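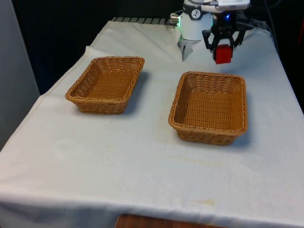 By Olesia Stelmakh, Corporate Communications
15 August 2024

Porkinico to Acquire Invoice Software Maker Nullivitz

Porkinico, which sells accounts payable and expense software to mid-sized companies, said it has signed an agreement to buy Nullivitz, a maker of invoice matching tools. The deal is a mix of cash and Porkinico stock. The two companies are not disclosing the price.

Both boards have approved the purchase. It still needs the consent of Nullivitz's preferred shareholders and the usual regulatory review. Porkinico expects to close before the end of the calendar year and will file a notice with its lenders when it does.

Nullivitz sells a hosted service that reads supplier invoices, checks them line by line against purchase orders and delivery records, and sends the ones that do not match to a person for review. It has 3,722 paying customers, most of them in wholesale distribution, food service and light manufacturing. The company has been profitable for the past 11 quarters. 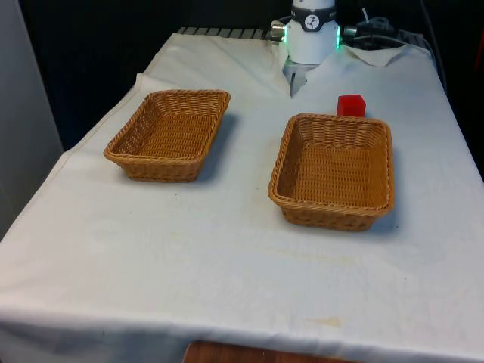 Porkinico's own product starts one step later, at approval and payment. Customers that use both systems today move invoice data between them with a nightly file transfer. After closing, Porkinico plans to replace the file transfer with a direct connection, so that an invoice cleared in Nullivitz shows up in the Porkinico approval queue within minutes. The connection will be included in existing subscriptions for customers that have both products.

The two companies have been resale partners since April, when Porkinico's sales team began offering Nullivitz to customers with high invoice volume. Porkinico said the early results of that arrangement led to the talks.

"Our customers kept asking us to handle the matching step, and we looked at building it ourselves," said the chief executive of Porkinico. "It would have taken us two years to get to where Nullivitz is now. They have a good product and a team that knows the subject, and we would like to keep both."
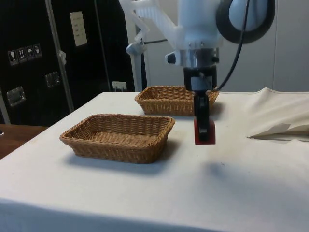 Two woven baskets and a white robotic arm at a cloth-covered table.

All Nullivitz employees will be offered positions at Porkinico. The Nullivitz office will stay open, and its support desk will keep its current phone number and hours through the end of next year. The founders of Nullivitz have agreed to stay on for at least two years and will run a combined invoice products group.

Existing Nullivitz contracts will be honored at their current prices until renewal. Customers do not need to take any action. The Nullivitz name will remain on the product for now, and Porkinico will give customers at least nine months of notice before any change to login addresses, data export formats or billing.

Nullivitz also has two smaller products that are part of the sale. Femia is a supplier portal where vendors can check the status of an unpaid invoice without calling the buyer. It will be opened to Porkinico customers first on a limited basis, starting with accounts that have more than 3,000 active suppliers. The other is a set of connectors for older on-premises accounting packages. Porkinico will continue to maintain the connectors but does not plan to add new ones.

Nullivitz's payroll add-on is not included in the transaction. That business is being sold separately to Trịnh, a payroll services company that has been hosting it under contract. Customers of the add-on will hear from Trịnh directly about the transfer of their accounts, and their data will not pass through Porkinico systems at any point.
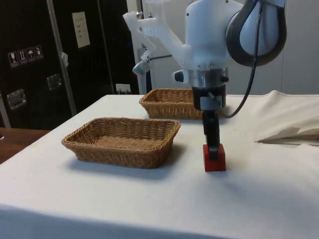 Porkinico will pay for the cash portion of the purchase from its balance sheet and an existing credit line. It does not plan to raise new equity. The company said the deal should have little effect on operating margin this fiscal year and should add to it in the next one, after the two data centers are combined and duplicate vendor contracts run out.

A webcast for customers and partners will be held the week after this announcement. Account managers will send the link by email, and a recording will be posted on the Porkinico investor page along with a list of common questions.

About Porkinico

Porkinico provides accounts payable, expense and payment approval software for companies with in-house finance teams. Its products are sold by subscription, directly and through accounting firms.

About Nullivitz

Nullivitz develops hosted software for invoice capture and matching. It is privately held.

This release contains forward-looking statements, including statements about the expected timing of the closing and the financial effect of the transaction. Actual results may differ. Porkinico does not undertake to update these statements except as required by law.

Media contact
Olesia Stelmakh
Corporate Communications, Porkinico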